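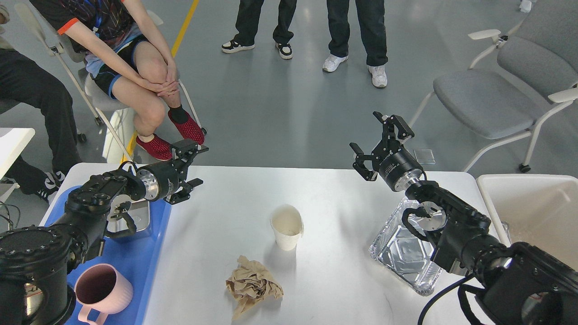

Helpers wanted: two-armed table clearer, shared workshop build

We need 2 more people on the Listard build. Unpaid, sorry. Tea, biscuits, a key fob for the workshop, and your name on the writeup when it goes up.

What it is

Two black arms, one each side of a white table, a gripper on each. Job is clearing up after lunch. Paper cup, foil tray, mug, scrunched up brown paper, all of it sorted: rubbish one way, washing up the other. Dull job for a person, horrible job for a pair of arms. Paper cups crush. Foil bends when you look at it. We started in October and are still arguing about cups.

Current headache is the two-handed stuff, cup and foil tray together.

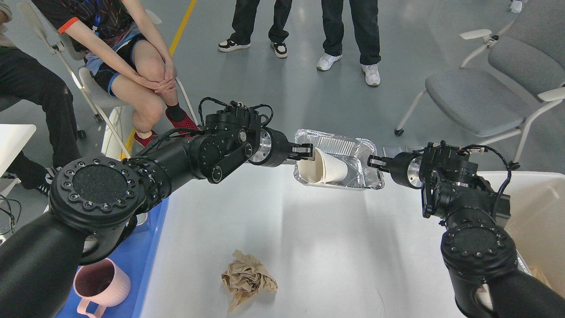

Man-lok wrote most of the grip code and would like someone to share it with before he goes mad. Dagmar does the mechanical side, wants help with cable routing and new finger pads. I do the rest, badly.

Who we want

One person for software. Python, happy reading other peoples code, not scared of a log file. Vision experience nice, not needed.

One person for hardware. Can solder, can use the small lathe or will do the induction for it, tidy with cables. Tidier than us anyway.

Both: evenings, 2 a week if you can manage it, from 7pm till the building shuts. Must be ok with repetition. A good evening is 50 goes at the same cup. Under 18s need to come with an adult, workshop rule.

No degree, no CV. Don't care what your day job is. Kuo-hua drives a bus and is the best debugger we've had.
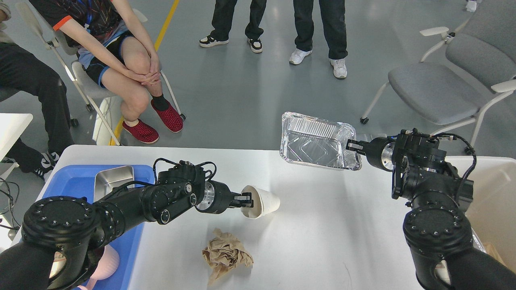 Things to know before you write. Arms stay in the workshop, no borrowing them. Hair tied back, closed shoes, and you learn where the stop button is before you touch anyhting else. Code is shared with all members and stays that way. Parts come out of the build pot, please don't buy stuff and then ask.

Also wanted: your clean rubbish. Foil trays, odd cups, old mugs, any shape. Rinsed!! Leave it on the Listard shelf by the sink.

How to apply

Couple of lines to Shivam Uniyal on the members board, or put a note in the Listard pigeonhole. Say which job, which evenings, and one thing you've built or broken. We'll get you in for a go on the arms and take it from there. Ad comes down when both places are gone.

Omprakash Rathore, for the Listard lot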